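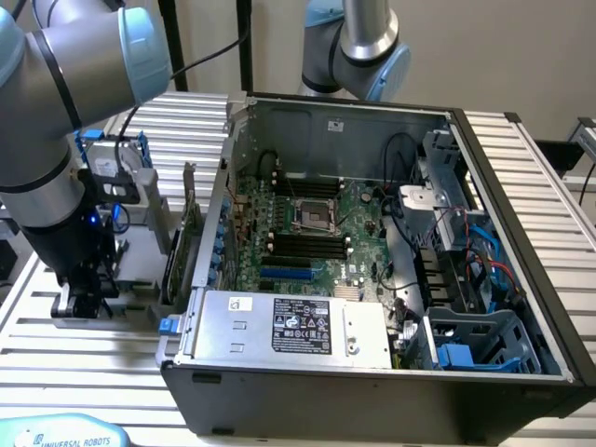
Stoltatholm residents with an old desktop computer in the closet will have a place to bring it starting in October, when the town library opens a monthly repair and reuse evening in its lower-level meeting room.

The evenings are a joint effort of the library and Gindeck, a secondhand electronics shop on the east side of town. Doors open at 6 p.m. and the last machine is accepted at 8 p.m. There is no charge for having a computer looked at, though owners pay for any new parts.

Library director Hedvika Bartoš said the idea grew out of questions at the front desk. People kept asking where they could leave computers that still worked but had become too slow to use, and the staff had only the address of the county transfer station to give them. The station takes electronics on two mornings a month and charges by weight.

Last year the station took in 1509 computers and monitors from the town and the surrounding villages, according to its yearly report to the town board. The report does not say how many of them could have been used again.

Under the new program, a desktop brought to the library will be checked in one of two ways. Owners who want to keep their machine can have it cleaned and tested, and can ask for more memory or a newer drive. Owners who want to give it away sign a short form at the door, and the machine goes to Gindeck, where the drive is wiped before anything else is done to it. Working computers are then passed on to households that have applied through the library or the school district.

Applications for a computer are open now. The form is one page and asks for an address, the number of people in the home and whether there is a school-age child. The library has 29 names on its list so far. Families with children in grades six and up will be served first, and each household may receive one computer with a keyboard and mouse. Monitors will be given out when there are enough of them.

Vilém Sýkora of Gindeck said most office desktops from the past ten years can be made useful for schoolwork, email and video calls. Memory is usually the cheapest fix, he said, and an older hard drive is the part most worth replacing. He asked people to bring the power cord if they still have it, and to write down any password needed to start the machine.

Some equipment will be turned away. The program will not take tube monitors, printers, or laptops with swollen batteries. Swollen batteries should go straight to the transfer station, which has a separate drop-off window for them on the north side of the building. Tablets and phones may be added in the spring.

The town board approved the use of the room at its last meeting, along with $20 per evening to keep the building open past its usual hours. The vote was four to one. Board member Sabina Mikuš voted no, saying the library should first fix the lighting in the rear parking lot, where visitors will be carrying heavy items after dark. The board asked for a price on two new light poles and expects to have it before the second evening.

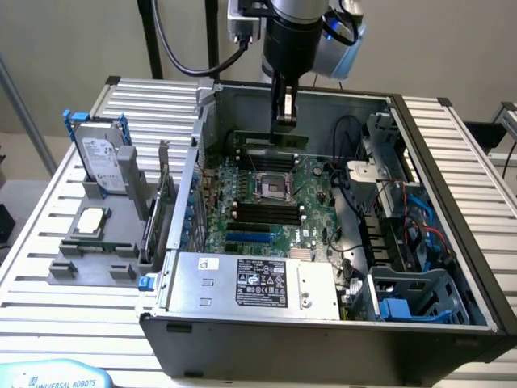
Miroslava Koubek told the board during public comment that she would have brought in three computers years ago if she had trusted anyone with the drives. She had kept them in her basement with tax papers and family photos still on them, she said, and she wanted to know whether owners would get anything in writing.

They will, Bartoš replied. Each person who donates a machine can ask for a slip showing the date the drive was wiped and the serial number of the computer. Owners who would rather keep the drive can have it removed at the table and take it home. A computer without a drive will still be accepted.

Anyone who wants files copied first should bring a USB stick or external drive with enough room on it. Copying can take more than an hour, so the library suggests coming close to 6 p.m. for that service.

Space is limited to 30 machines per evening. Visitors can reserve a spot at the front desk or by phone, with a limit of two machines per household. Any spots left at 7 p.m. will go to people who come without a reservation.

The entrance to the meeting room is on the parking lot side. A cart will be kept by the door, and the elevator will be running until closing.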